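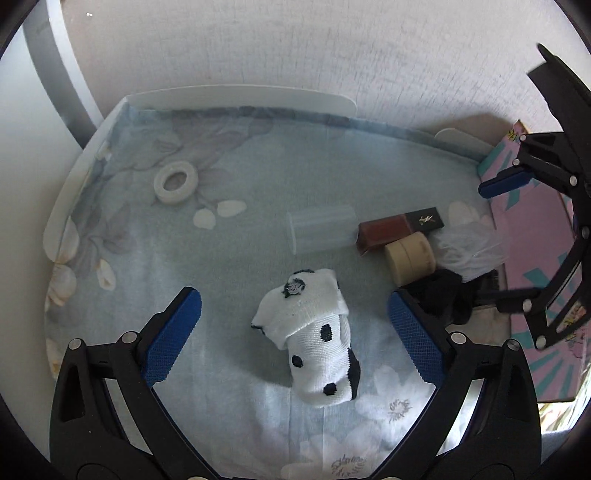 I am writing again about the sock problem, now with more detail, as Support has asked me. The Dreser model closes on a rolled sock at the wrong place, or it closes at the right place and then lets the sock slide out when the arm goes up. With hard objects we do not see this. The tray has the same flowered cloth in it as in our first report, and the white sock with the black spots is between the open jaws, with the tape roll, the make-up package and the pink and teal box on the same cloth. I will call this layout "mixed tray" in the rest of the ticket. Please tell me if you need other objects.

Ticket 893
Product: Dreser, release 2
Site: Riltarham
Component: grasp selection, soft goods
Priority: normal (was: low, changed by Support)
Status: open

What we want to do
The task is to clear a small tray. Every object must be taken up and put in the bin where it belongs: clothes in one, packaging in another, tools and tape in a third. It is a chore which a child can do in a minute while speaking of something else. We chose it for this reason. If the machine cannot clear a tray, it has no sense to ask it to clear a bedroom floor.

What we expect
The jaws close on the thick part of the sock bundle, the blue pads press it, the arm rises, and the sock goes to the clothes bin.

What happens
Case A. The jaws come down too far towards the ribbed end. They take one layer of the knit, the bundle opens, and we have a long sock hanging from one jaw. Sometimes it still arrives in the bin. The software writes "success" in both cases, with or without sock.
Case B. The jaws take the bundle and also a fold of the cloth beneath. The cloth comes up with everything on it. The tape roll is heavy enough to stay, but the empty plastic cylinder rolls away and the next grasp is planned for the place where it was before.
Case C. The model does not see the sock as one object. It marks the black spots as separate small things and tries to take one of them. This is the one I would like to have explained.

What we tried already
– Recalibrated the camera. No change.
– Cleaned the pads with a damp cloth and let them dry. Slightly better for the box, no change for socks.
– Replaced the flowered cloth by a plain grey towel. Case C became rare, case B became worse, as the towel is thick and catches easily.
– Used a plain white sock. Case C disappeared, cases A and B stayed.
– Raised the closing force by one step. The sock was held well. The small beige pot was pushed out from the jaws and went under the cupboard, so we put the force back.

Reply from Support, 10:40 (Dean Rowbotham)
Thanks, that is a lot clearer. I'd treat these as separate faults. C looks like segmentation to me. Spots on a patterned background are a hard case for release 2, and your towel test points the same way. A and B are about depth. Can you send the grasp log for one full run on the mixed tray, and tell me which soft goods profile is loaded? It should be in the settings under Materials. Also, is the "success" flag coming from the jaw width or from the bin sensor?

Our answer, 11:25
The log is attached. The profile was "Dobson general", which came already loaded and which we never changed. I did not know that there was a choice. The success flag comes from the jaw width only. The bin sensor is connected, but in the settings it is set to "ignore". I have not done this myself and I could not find in the manual what is the normal value.

Reply from Support, 13:05 (Dean Rowbotham)
Found one problem. Dobson general was made for cartons and bottles. It assumes the object keeps its shape when the jaws touch it, so for a sock it plans the grasp from the outline and goes in at the narrowest part. That is your case A. Please switch to "Fallance textile" and leave the force where it is. Set the bin sensor to "required". Then run the same tray again and don't tidy it between attempts, I'd like to see it with the mess.

Our answer, 15:50
Changed as you wrote. Results after 86 attempts with socks on the mixed tray, the sock placed by hand each time in another position:

Sock taken and delivered: 61
Sock taken, dropped on the way: 9
Cloth taken together with the sock: 11
Grasp on a spot or on the printed flowers: 5

These are much better than before. With the bin sensor on, the numbers are also true, which I cannot say of the older ones. I am sorry to report that our earlier list, where we wrote that socks go well in most cases, should be thrown away.

Some remarks from watching it:
The clear plastic film is still invisible for the model. It went over it many times as if it was a part of the cloth. When the film lies near the box, the jaws touch it on the way to the box and carry it along, and then the film goes to whatever bin the box goes to.
A sock which is rolled tightly is an easy object. A sock which is loosely folded, with one part lying over the other, is a difficult one. A person in the same situation pinches once, feels that it is only one layer, and takes again. The Dreser has no second feeling. It has one try, and it believes in it.
The machine is slow. I took the whole tray away by hand while it was planning the first grasp, only to compare. I do not complain, I write it so that it is in the ticket.

Reply from Support, 16:30 (Dean Rowbotham)
Good numbers. For the cloth pick-ups, fix the cloth down at the corners if you can, and raise the minimum height by one notch. For the film I have no fix in this release. Transparent things are on the list for the next one and I won't promise more than that. The spots I've passed to the model team with your log. They would like more examples of patterned socks on patterned cloth if you have the patience for it.

One question from them: would you accept a re-grasp? It can be turned on, but it adds time to each attempt.

Our answer, next morning, 09:15
Yes, please explain how to turn it on. Time is less important for us than a correct bin. A laundry room can work at night.

For the examples: we have 4000 recorded grasps from the autumn, but most of them are on the plain towel and with hard objects, so I am not sure of their use. I can sort out those with the flowered cloth and upload them in December, when the room is more quiet.

About the larger question in your form, "Would you use the product for this chore today?", I have answered "partly". For boxes, tape and closed pots I would leave it alone with the tray. For socks I would stay in the room. For plastic film I would take it out myself before starting – and then one can ask who is doing the chore.

Reply from Support, 09:50 (Dean Rowbotham)
Re-grasp is under Motion, Advanced, "retry on low contact". Set it to 1, higher values loop. Keeping this open for the spots, and I've split the film into its own ticket with you copied in.

Our answer, 10:20
Found it and set to 1. The corners of the cloth are now fixed with tape. I start the same test again after lunch and will add the numbers under this message.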